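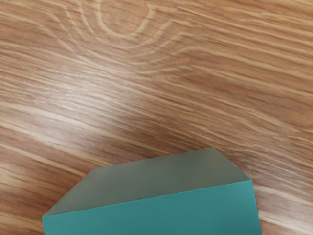

Packing bench says the new cell is fine when it runs, but they've stopped trusting it and two people are now standing there watching it all shift. Can we either fix the pauses or give them their old bench back?

Reply - Votance support, 7:20 am
Fair point. Log so far:

- Job is pick the teal cube, leave the crockery alone. Sim first, then the Gumer cell.
- 198 cycles overnight in sim, 144 clean. Rest stopped on grip timeout.
- Dropped approach speed, no change. Put it back.
- Reset the Julent controller, no change either.
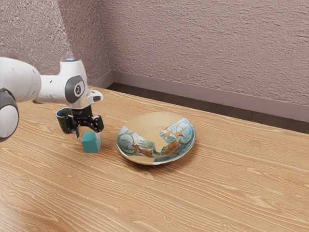 Then widened the finger opening a touch and reran. Almost 7 in a row before the next timeout, so better but not fixed. Suspect the close threshold, will try that next.

On the staffing side - watching a cell isn't a job, agreed. Have asked Nyamweya to move alarms to the handhelds so people can go back to labelling and returns. Training is 4 hours, paid, on shift. Rosters stay as they are untill June.
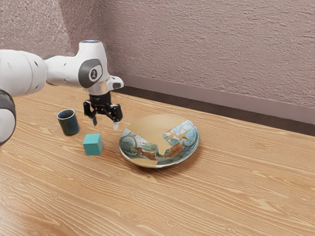 Sim cell, gripper open above the cube, plate to the right.

Status: open. Leave the old bench set up for now pls.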